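Parkura bench, Thursday, second session

Swapped the teach pendant for the leader arm this morning and everybody's shoulders are thanking me, except Marek's, which never thank anyone. Hand guiding is still on the list, but with the cover off the desktop there isn't room for a robot and a person's forearm in the same case. So it's remote control for the inside work and hand guiding for the easy stuff on top.

Target for this batch is 300 good demos across both tasks. We have a folder of 2075 attempts going back to autumn, most of which teach the arm how to hesitate. Rocío went through the old ones and wants anything with a pause longer than 2 seconds flagged. By that standard I'd be flagged most mornings before coffee.

Notes to self from the first session:

Leader arm scaling at one to one feels lovely until you're near the motherboard, then it feels like parking a bus in a wardrobe. Dropped it to half and the approach got much cleaner. Left it at half for the latch task too, so the two sets match.

Gripper force limit back down. Hedvika had it up for the Sindton crates and the setting survived the reboot, as settings do when you'd like them not to. Tape label now on the controller. Please read the tape label.

Latency sat at around 500 ms for a stretch before lunch. Otakar traced it to the logging machine, which was busy backing itself up to Umow in the middle of the working day. Backups moved to midnight. All demos from that stretch binned, including what I considered my finest work.

Operator style is showing up in the data again. Mārtiņš comes straight down over the part, Marek comes in from the side like he's sneaking up on it. Both get there. The policy trained on the mix picks a path exactly between the two and meets the chassis. Agreed for now: straight down, open fingers early, no flourishes. Marek has taken this as a personal remark.

Wrist camera view is the only one operators get from tomorrow. We've all been peeking over the top of the monitor at the real thing, and the policy doesn't get to peek. Expect the success rate to drop and the swearing to rise.

Still to do: colour balance on the wrist camera, a spare set of finger pads from the Afridi drawer, and somebody has to rename the files Otakar called final, final2 and finalfinal. Next run starts with the fingers parked at the near side of the case, same pose every time, and the blue latch as the first target.

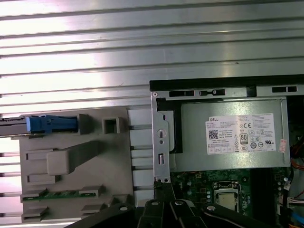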